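# Frame Kits: Frequently Asked Questions

**Who may borrow a Rosano frame kit?**
Kits are available to any member aged 16 or over with a current Vokby card. Organizations must apply in writing through the Surdu branch.

**How long is the loan period?**
Each loan runs for 30 days and may be renewed once, provided that no other member has placed a hold. Renewals are not granted by telephone.

**Which catalogue number should I quote?**
Please quote 2244 for the standard kit and 431 for the spare connector set. The two are booked separately — reserving one does not reserve the other.

**May I cut or drill the rods?**
No. Members who require a different length should ask for the Cokska supplement, held at the Surdu branch only. Altered parts are charged at full replacement cost.

**What kind of surface is suitable for assembly?**
Any flat, stable table may be used. A cloth or mat is recommended on finished wood.

**In what order should the frame be assembled?**
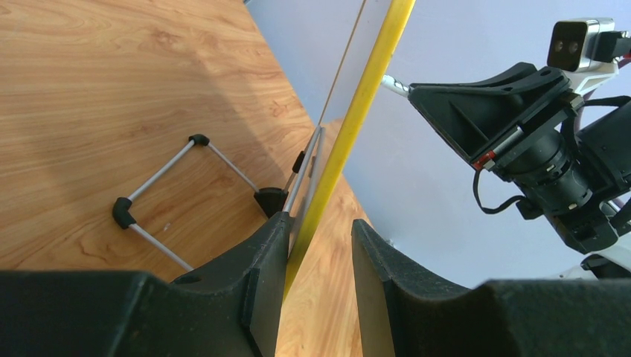 Assembly begins with the base outline, which should be completed before any upright is fitted. Lay the rods out flat and press each one fully into its connector by hand; tools must not be used. The aluminum rods are thin and silver-grey, and the black plastic pieces join them at the corners. Check that the outline sits level on the table before continuing.

**How should the kit be returned?**
Kits must be taken apart and returned to the service desk in the original case. Allow up to 3 working days for the return to appear on your account. Missing parts should be reported at the desk — a replacement form is available in both branches.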